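Kitchen Odds and Ends: The Countertop Gallery

4/22/24

Every spring I go through the kitchen and decide what has earned its place, and every spring nearly all of it stays. Tamara Lungu, who shares the rent and most of the opinions, calls this "the annual pardon." She has a point. We started in March with two cardboard boxes marked for donation, and one of them is still flat against the wall behind the fridge.

So this page is a record of what made it through: the things that live out in the open, where guests can see them and ask why. Captions are mine. Corrections are Tamara's, and I've worked in the ones I could live with.

The mug tree
I held out against mug trees for years on the grounds that a cupboard does the same job in the dark. Then we moved to a place with 2 cupboards. Ours has a square light-wood base and one post, and it holds the teal mug with the yellow inside and the pale pink one. The teal is mine. The pink is also mine, but I've stopped arguing.

The woven plate
Dark brown rattan, round, raised rim. It was sold to me as a bread plate by a man at the Golitz market who would have sold it to me as a hat. It has never held bread. Corn is what it gets, two ears at a time, and yellow looks good on it - better than anything I've cooked looks on the real plates.

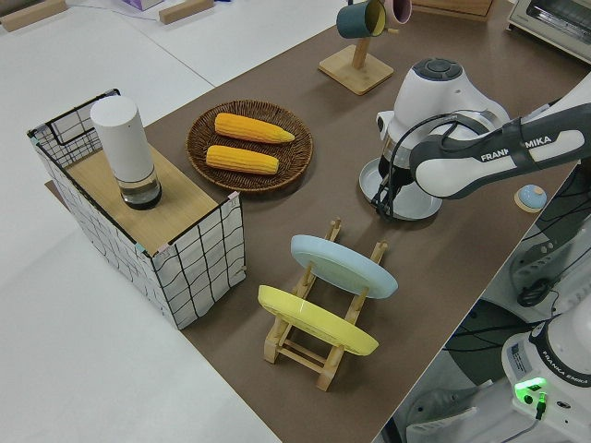

Corn is also the only vegetable in this house that gets displayed before it gets eaten. Tamara puts it out as if somebody from a magazine might drop by. Ignacio from downstairs did drop by once, and he left with the corn.

The wire box
A black grid frame with a white lining, and wavy black grid lines printed all over the lining in case you missed the first grid. The teal and pink clips at the corners match the mugs, a coincidence I've been taking credit for. I've owned sturdier boxes and liked them less.

The board on top
Light wood, no particular ambitions. Laid across the box it becomes a shelf, and we now had a second story to fill. It took us 15 minutes.

The tall white container
White on top, glass below, with something dark inside. It went up on the board because it was too tall for the shelf over the sink, and it has held the high ground ever since. I've been asked to label it. I've been asked 8 times.

The brown mat
Bought to protect the white table, which cost less than the mat did. It goes on at an angle, and I straighten it when my mother calls to say she's parking.

What left
One colander, a gravy boat with a chip in it, and the Zastinov egg slicer, which only ever sliced the first egg. Ignacio Esposito took the slicer for parts. I didn't know it had parts.

Next up is the hall closet, where Tamara believes there is a vacuum cleaner.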